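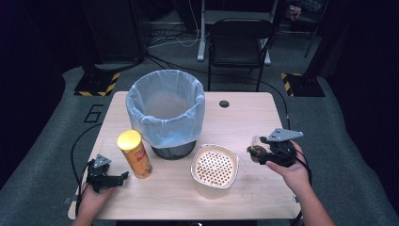 Hand-held gripper collection is a way of gathering examples for a learning system in which a person carries out a task while holding the same kind of gripper that a robot would use. No robot arm is needed during recording. In tabletop work the operator usually holds one gripper in each hand and moves small household items, such as a lined wastebasket, a snack can with a plastic lid or a square container. Cables may run from the grippers over the edge of the table, which limits how far the operator can turn. The method was adopted at the Sullcombe laboratory by Nkrumah Akpalu and was later taken up at Planthorpe.

Each gripper has two facing fingers. A camera carried on the tool records the fingers and whatever lies between and beyond them, so the view moves with the hand. Worn edges on the fingers are common after long use, and operators at Planthorpe check them before a session.

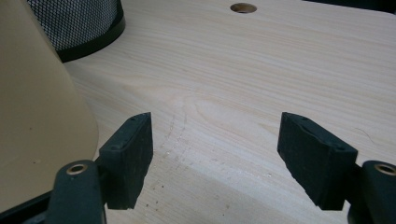
Recording

A single attempt at a task is called an episode. At Sullcombe a session is planned as 81 episodes, and a task is treated as complete at 200. Objects are set out in new positions between episodes. Printed items, such as a cup with a cartoon Minion on a yellow background, are used alongside plain ones so that the system does not come to depend on a single colour or pattern.
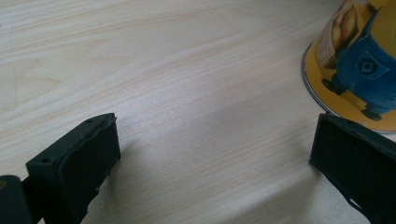 Review and limits

Episodes are watched again before training. Those with a dropped object or a blocked view are marked, and the Planthorpe group keeps about 79 per cent of what it records. Nikola Babić has argued that marked episodes should be stored separately, as they can be used to teach recovery from mistakes. People also tend to move faster than a robot arm can follow, and recordings are often slowed down before use.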